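Visit report: Brudik outdoor power equipment plant, Brerkelbridge
Mar 27, 2025

The Brudik plant opens its assembly and test areas to dealers twice a year. The spring visit covered three stations: engine assembly for the backpack blowers, the impeller balancing cell, and the endurance room. Groups were kept small and hearing protection was issued at the door.

Engine assembly runs on a single line. Crankcases arrive machined from the Antoniadis foundry and are matched to cylinders by bore class. The line does not hold stock overnight. Carburetors are fitted after the pressure and vacuum check, so a leaking crank seal is found before the fuel side goes on. Rejected units go back to the seal press and are tested again from the start.

The service bench session followed. Dealers were shown the revised small parts kit for the recoil starter: pawls, return springs, E-clips and the two lengths of rope. The older kit shipped in bags, and springs were often bent by the time they reached the shop. Shops that stock their own should keep left-hand and right-hand pawls apart. They look alike and will go in either way, but the starter will slip under load.
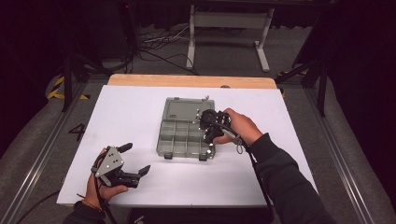
Organizer box with the lid open, small compartments in the base.

Impeller balancing was the most useful stop. Each impeller is spun on a fixture and corrected by removing material from the back face. The supervisor, Laurier Dhillon, stated that most vibration complaints from the field trace to debris packed behind the impeller and very few to the part itself. His advice was to pull the housing and clean it before ordering a replacement. On the vacuum models he also recommends checking the shredder blade for nicks at the same time, as the housing is already off.

The endurance room has 38 test stands. Blowers run at full throttle for 60 minutes, idle for 5, and repeat until the fuel runs out. Readings are taken for exhaust temperature, engine speed and air velocity at the tube end. Air velocity is measured with the standard round nozzle only. Figures for the flat nozzle are calculated, and the plant would not release the correction used.

The Estiria battery blower was on one stand at the far end. It has a brushless motor and an axial fan, and the housing is shorter than on the gas units. At full power the pack was changed once during our time in the room. No run-time figures were given. Shipments to dealers are planned for June.

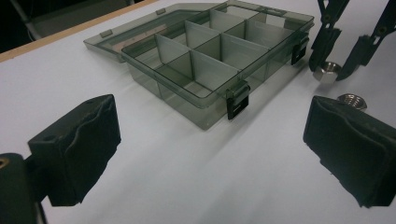

Rhonda Campbell asked whether the new starter kit fits the previous housing, given that her shop still sees a lot of those machines in the fall. Dhillon confirmed that the pawls and springs do fit. The rope is 2 inches longer and has to be trimmed, or the handle will not seat.

Other points noted:
Air filter part numbers are unchanged.
The tube clamp screw is now a Torx head – shops will need the T27 driver.
Spark arrestor screens are to be inspected at every annual service.
Warranty claims on impellers now require a photo of the back face.

The visit closed with a short session on claim forms. Copies of the revised torque chart can be requested from the plant service desk.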